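Aveveo > Airline operations > Crew and layover > Brimon Layover

Brimon Layover
Crew accommodation planning for small and mid-size carriers
Publisher: Rirkum
Supplied and supported by Aveveo
Price: on request, per crew base

We sell this product, and we have turned away a fair number of airlines who wanted to buy it. The publisher's brochure says Brimon Layover "ends the rooming problem." It does no such thing. It keeps a list of rooms, matches the list to the roster, and tells someone in crew control when the two don't agree. If your problem is that the roster changes at 3 a.m. and the front desk doesn't pick up the phone, you will still have that problem.

What it does

Brimon reads the published roster and works out which crew members need a bed, where, and for how many hours. It holds your contracted room blocks by station and sends the rooming list to each property at a set time. When a flight is canceled or retimed it builds a revised list and flags the difference. It also checks invoices against nights used, and in our view this is the part worth paying for.

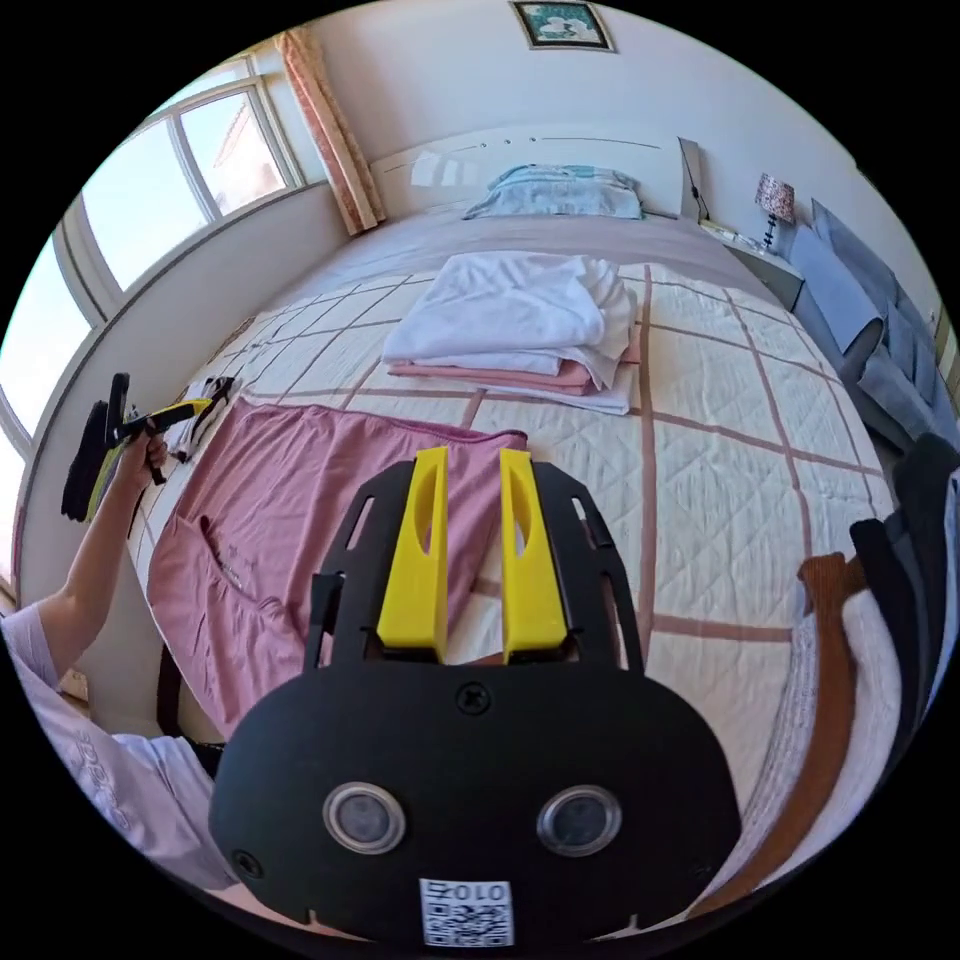 Bedroom with bed, pink sleeve at left

What the brochure says it does

The savings number should be read slowly. Rirkum quotes 15 percent off accommodation cost in the first year. We asked how that was worked out. It compares carriers who had no invoice checking of any kind with the same carriers after they began checking. Anyone who starts reading their bills will find money in them, with or without software. If you already have a clerk who goes through the invoices line by line, expect a much smaller figure, and please don't put 15 in your business case on our account.

"Real-time" means the roster feed is polled every 60 seconds. That is quick enough. Replies from the property are another matter, as most of them come by email and have to be confirmed by hand.

The "fatigue insight" screen is a colored bar showing planned hours between check-in and pickup. It knows nothing about noise, the shuttle that didn't come, or whether anybody slept. It is not a fatigue risk tool and we won't quote it as one.

Limits we know of

One roster source per installation. If you have just taken over another airline and still run two crew systems, wait until you have one. We have seen this tried with a file merged every night by hand, and it was dropped before the summer schedule.
Room blocks are fixed at 251 stations. Few of our buyers get close to that, but the limit is real and Rirkum has no date for raising it.
Shared apartments and long-stay housing are handled badly. A two-bedroom unit has to be entered as two properties.
No mobile app. Crew get a text message or an email.
Currency conversion uses the rate on the day of import, so late invoices will never match to the cent.
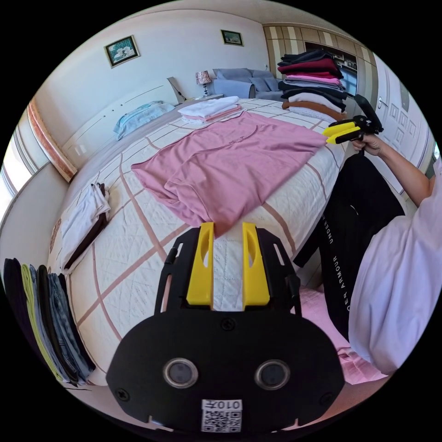 Photo: Sivakumar

Setup

Rirkum's sales sheet says two weeks. Ours have taken around 34 working days, most of it spent cleaning up hotel contracts that turned out to be a PDF and a handshake. Collect yours before you call us. We need the current rate, the release time, the no-show terms and a working email address for each property.

Training is half a day for crew control and an hour for accounts. The second session is the one people skip, and then they ask us why the invoice check shows nothing.

Trial

We offer one station for one full roster period, with your own data. Pick an awkward one. A trial at a quiet outstation with a single daily flight will go well and teach you very little. January is a good month if you operate somewhere that gets snow.

What's in the price

Software license for one crew base
Roster connection (standard formats only; others quoted separately)
Phone support, 6 a.m. to 10 p.m.
Updates while the contract runs

Not in the price: overnight support, custom reports, contract entry. Rirkum lists overnight support as "available." It is, and it costs nearly as much as the license, so ask for both numbers in the same quote.

Minimum term is one year. Data can be exported as plain spreadsheets at any time, including after notice is given.

Related: Aveveo invoice checking service (no software needed), roster feed adapters, station contact templates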